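3.2 Linen handling and sampling

The study followed towels and pillowcases in two lodging properties that send their laundry to the same outside plant. The first, Menulthorpe, is a roadside hotel with high weekend turnover. The second, Drodside, is a long-stay property where most rooms are changed once a week. Both bought their linen from the same supplier, Prikance, and both used the same grade of terry bath towel and the same blended pillowcase. Staff at the two sites did not change their normal routines for the study.

A total of 493 pieces were tagged before first use. Tags were heat-sealed to the hem on the reverse side, where they would not touch the guest's skin. Each piece was scanned when it left the linen room and again when it came back from the plant. Pieces that missed 4 scans in a row were recorded as lost. We did not try to separate theft from misrouting, as neither property kept records that would support it.

Wear was graded by hand. Two graders, working apart, looked at each sampled piece under the same overhead light and scored it for hem fraying, thinning, staining and loss of whiteness. Where the scores differed by more than one step, the piece was graded again by both people together. Fatemeh Kordestani trained the graders and kept the reference set of worn pieces, which was stored in a closed cabinet so that it would not yellow during the work. Grading took place on Friday mornings, after the plant's delivery and before the weekend stock was moved upstairs. 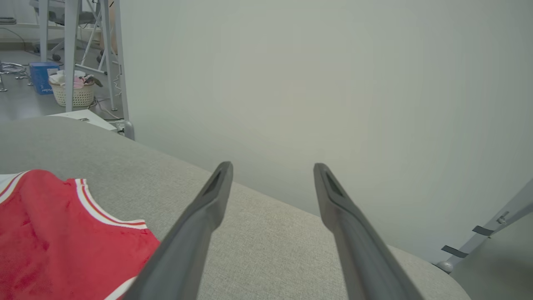 Textile Care and Lodging Operations Group
Figure 2. Gripper over light gray woven upholstery.

Absorbency was measured on towels only. A fixed amount of water was poured onto a folded towel held at a slant, and the runoff was collected and weighed. New towels were tested as received and then after each of the first few washes, as factory finishes are known to hold back water until they have been rinsed out. After that, a smaller group of 17 towels was tested at longer intervals until the end of the trial. The same towels were used each time, so the results show change within a piece and cannot be read as an average for the whole stock.

3.3 Wash conditions

The plant ran the two properties' linen in separate loads. Towels and pillowcases were also kept apart. Water temperature, detergent dose and extraction time were taken from the machine log, and any load with a missing log entry was left out of the analysis. This removed 11 loads, most of them in January, when one washer was out of service and linen was moved between machines by hand.

Drying was harder to control. Operators were free to add time if a load came out damp, and they often did so with towels. Houshang Daneshvar reviewed the dryer records and marked each load as normal or extended. We used this two-level measure in the model instead of minutes, because the start times in the dryer records were entered by hand and did not always agree with the washer log.

Our approach to hem damage follows the scoring method of Ndung'u, with one change. The original method counts any broken stitch as a fault. We counted a fault only where the break had opened the fold of the hem, since single broken stitches were common in new stock and did not predict early discard at either property.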